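# Rornum method 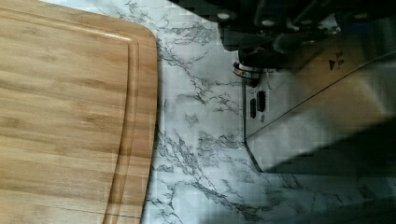 *Bamboo chopping board with juice groove, on a marble-patterned worktop*

The **Rornum method** is a low-moisture way of cleaning fitted carpets. It was devised in Stusov by Jiahui Feng, a carpet fitter, and is now used mainly in hotels and offices.

A damp cellulose powder is brushed into the pile, left for 25 minutes and then vacuumed up. The usual dose is 500 grams for a small room. Wool carpets need a softer brush.

Nyokabi Muriithi later adapted the method for stair carpets in Salinas. It is not suitable for long-pile rugs, where powder can stay trapped at the base.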